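February 11, 2021

I have been putting off oiling the chopping board since last April, and the tin of Trilberg oil has sat unopened all that time. It cost me 3 pounds in the sale at Braston, so no great loss - but it was annoying me.
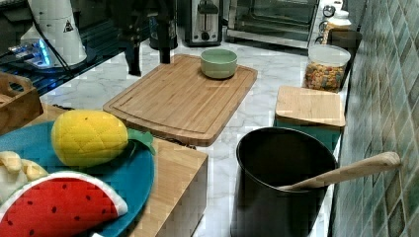
Oiling a board takes very little work once you start. I wipe it down the night before and stand it on its side until morning. The groove round the edge is the part I always miss, so I do that first with a bit of old cloth, then go along the grain on the flat. The rounded corners soak up more than you'd think and usually want a second coat.

I'll do the Flundow spoons next, if there is any oil left in the tin.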